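Slot 2

The contract was for save migration. Podosell had bought the rights to Wolde from the receivers of its first publisher and wanted it out again on current hardware in June, with old saves carried across. I was given the original source, a build machine that would only compile it if the system clock was set back, and a box of memory cartridges from the Farance, the handheld on which the game had first been sold. The cartridges had come in from players who answered a notice on the Podosell site. Each had a reference number on a sticky label and a form with a postal address for its return.

The Wolde save format is simple. There is a header, a block for the party, a block for the world flags, and an inventory table with 49 entries. Each block ends in a checksum. The checksum is weak by present standards, but it was enough to catch a cartridge pulled out during a write, and that was all it was asked to do. Three save slots are kept one after another, with a spare copy of whichever was written last.

I wrote the converter in the first fortnight. It read a cartridge dump, checked each block, widened the fields that needed widening and wrote out a file the new build could load. Most cartridges passed without any attention from me. Where the battery had failed the dump was all ones, and I filled in the form to say so. A few players had used cheat devices and held items that did not exist. The lead programmer's view was that they should keep them if the game did not crash, so I added a table of harmless substitutes.

Cartridge 297 failed in slot 2. The other slots were unused. The header was sound and the party block was sound. The world flags gave a bad checksum, and so did the spare copy, by the same amount. A damaged cartridge does not fail twice in the same way. I loaded the dump in the emulator with the original game, expecting the message about corrupt data, and it loaded normally.

I stepped through the routine. The original code summed the world flags up to a fixed length, and then, if a certain flag was set, went on for a further sixteen bytes. My converter did not do this. The extra step was not in the format document, which had been written by the first publisher's office for the translators and left out a good deal. The flag was labelled RARAR_B in the source. 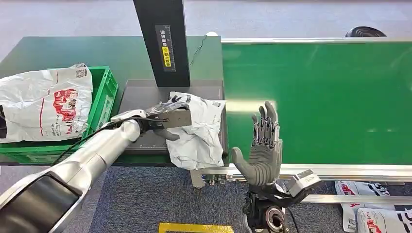
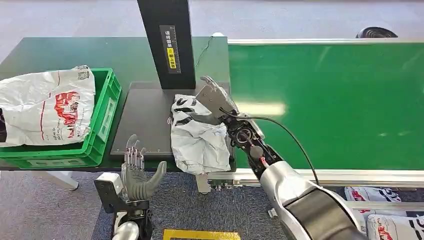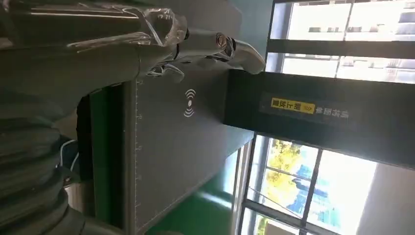
First and second: a gripper holding a white plastic bag. Third: a grey robotic hand with clear film over its upper part.

Rarar is the harbour town in the second half of the game. The player arrives by ferry, buys better armour and leaves by the north road. There is an inn, a shop, a chapel and a row of houses, one of which is for sale at 3890 coins. Everybody who played the game at the time remembered the house, because the estate agent could be spoken to and gave the price, but the dialogue box offered only one reply, and the reply was no. The magazines of the day put it down to a feature cut late on. The ticket in our own tracker said the same, and was marked as will not fix.

In the save on cartridge 297 the house had been bought. The party was standing inside it.

The interior was a single room on a map that no door in the shipped game led to. It had a bed, a stove and a shelf. Interacting with the shelf opened a menu headed STORE, with sixteen spaces. These were the sixteen bytes. Each held one item number, and the items were all of the cheapest sort: healing leaves, a copper ring, the wooden sword given to the player in the opening scene, the letter that the ferryman asks to have delivered and that is normally removed from the inventory when it is handed over. On this save it had not been handed over. The play timer had stopped at its maximum.

I searched the script files for anything that set RARAR_B. There was one reference. The estate agent's dialogue gained a second reply if the party had slept at the Rarar inn on enough separate nights without leaving the town. The number of nights was large. There was no clue to it anywhere in the game, and since enemies do not appear in the town there was nothing else for a player to do there except walk between the buildings and sleep.

The form that came with the cartridge was filled in with a ballpoint pen. Under "Any known faults" the sender had written "None." Under "Anything you would like us to check" the sender had written "That the things on the shelf are still there." There was no telephone number.

I corrected the checksum routine and gave the new save format a sixteen-byte field. I then asked the lead programmer whether the room should be kept in the new build. The map had been dropped by the asset tool because nothing linked to it. Restoring it meant one more map through the lighting pass, a new icon for the letter, and a test plan for a condition that took most of a working day to meet at normal speed. The reply came back after lunch. The map could go in if I did the icon myself.

I am not an artist. The letter was drawn as a pale rectangle with a fold line and approved without comment.

The converted save loaded on the first attempt. The party stood in the room, one square to the left of where it should have been, owing to a rounding error in the new coordinate system. I fixed the rounding error and loaded it again. I opened the shelf and checked the contents against the dump, entry by entry, and they matched.

The test plan is filed under Rarar, house interior. It has a single line for the shelf and a longer one for the bed, which had a collision fault on its lower edge.

I put the cartridge back in its sleeve and completed the return form. The field for our remarks is short. I wrote "All present," added the reference number, and took the next one out of the box. Its battery had failed.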